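Inspection date: 23/05/2023
Build: Jirivell hand-held gripper pair, shared workshop build
Checklist revision: 3

Items marked OPEN stay open until someone initials the sheet at the bench.

## 1. Gripper bodies

- [x] Shell screws tight, no cracks at the screw bosses. *Left shell had one proud screw, seated by hand.*
- [x] Finger pads firmly mounted, no lifting at the edges.
- [x] Jaw closes fully and springs back. *Slight drag at full travel – acceptable.*
- [ ] Pinch clearance at the trigger. OPEN. *File the inside corner before the next session.*

## 2. Markers

- [x] Printed faces clean, flat and free of glare tape.
- [x] Fittings between marker and body do not rotate under thumb pressure.
- [ ] Spare marker set labelled. OPEN. *Still in the Kettler box with the old set.*

## 3. Power and cables

- [x] Supply is the Era unit, fuse rating matches the label.
- [ ] Leads kept out of walking paths. OPEN. *Power strips and loose leads on the tiles. Anyone looking down at the grippers has a poor view of their feet. Run leads along the wall or cover them.*
- [ ] Power strips raised off the floor. OPEN. *Brackets on order from Brarkau, due June.*
- [x] No strip plugged into another strip.
- [x] Test tag present on every lead in use. *Lead 57 retagged.*

## 4. Work area

- [ ] Drinks kept away from electrical gear. OPEN. *Bottles left on the side tables. Lids on, or move them to the kitchen.*
- [x] Closed shoes worn by anyone handling a gripper.
- [ ] Bags and clothing off the bench by the wall. OPEN. *Hooks are available at the door.*
- [x] Exit path clear, 8 paces, walked with the lights off.

## 5. Use check

Both grippers held at working height, elbows free, no lead under tension. Log entry 2049.

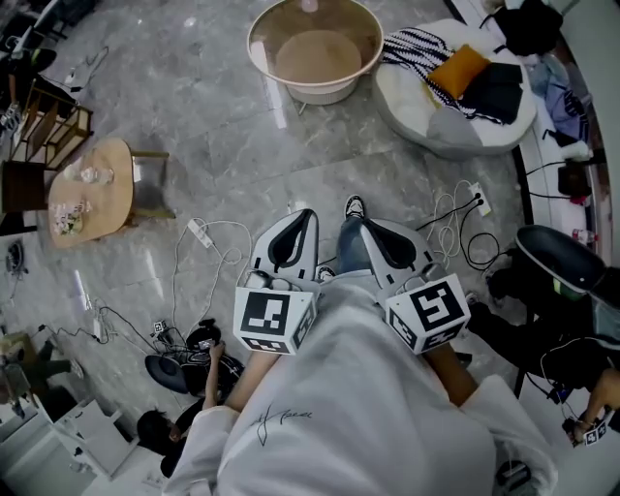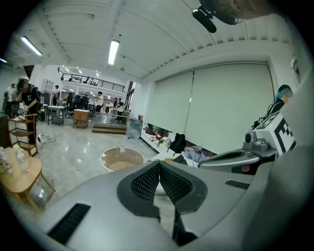
**Can the grippers be used while section 3 is still open?**

Only with the leads unplugged and moved to the wall first. Battery use is fine for short runs, provided the pinch point in section 1 has been filed and signed off.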